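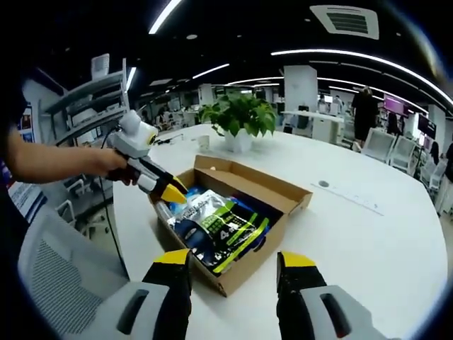
How to Screen Abstracts for a Review of Rodent Studies on Prenatal Drug Exposure

Two people should screen every record. Work from the same export and do not compare notes until both passes are finished.

1. Merge the database exports and remove duplicates. Match on DOI first, then on title and year. A search on one drug class usually leaves roughly 1,000 records.

2. Write the inclusion rules before opening the file. Record species, dosing window, route and outcome. For rats, state how gestation day is numbered, as some labs call the plug day 0 and others call it day 1.

3. Pilot the rules on 12 abstracts. If the two screeners disagree on more than 3, reword the rules and pilot again with new records.

4. Code each abstract as include, exclude or unclear. Unclear records go to full text.

5. Settle conflicts with a third reader. In the Plevden template, enter that decision in column 6 and leave the original codes unchanged.

Save the locked file under a new name before data extraction.

Template by Saodah Yusof. Revised in July.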